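Chips in a can get a corner of their own at Musthorpe shop

Snack fans in Musthorpe have a new reason to stop by Tindall, the little import grocery on Warel Street. The store has started stocking potato chips in tall canisters with Chinese labels, and the first delivery was 133 cans strong!

Owner Jeanine Meijer has wanted to carry them since December, when a customer brought her a can as a gift and she finished it before closing time.

"I grew up on plain salted chips, so this was a whole new world for me," Meijer said. "Then I started reading up on the flavors and I couldn't stop. I have a list at home with 60 of them on it."

The new arrivals are going onto the gray metal shelving, and they brighten up the place wonderfully — green, orange-yellow and a really loud pink, most of them topped with a yellow lid. 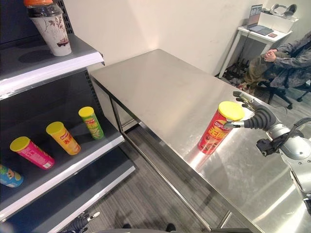
A red Lay's canister on the steel table, with more colors on the shelf beside it.

Meijer plans to bring in 16 flavors over the spring, a few at a time, and she wants shoppers to help pick which ones stay. A notebook by the register is open for votes, and there is plenty of room in it for suggestions. Cucumber is the early leader, with spicy crayfish close behind.

A tasting evening is planned too, once the next delivery clears customs. Small bowls of every flavor in stock will be set out, along with hot tea, and entry is free. Kids are welcome — Meijer says they give the bluntest reviews, and she wants to hear all of them.

Tindall is open every day except Monday. Cans are sold singly, and shoppers who want a particular flavor put aside can leave their name at the register.

Last updated: Friday, February 24, 2023

Contact the newsroom | © 2023 Zestent | Back to top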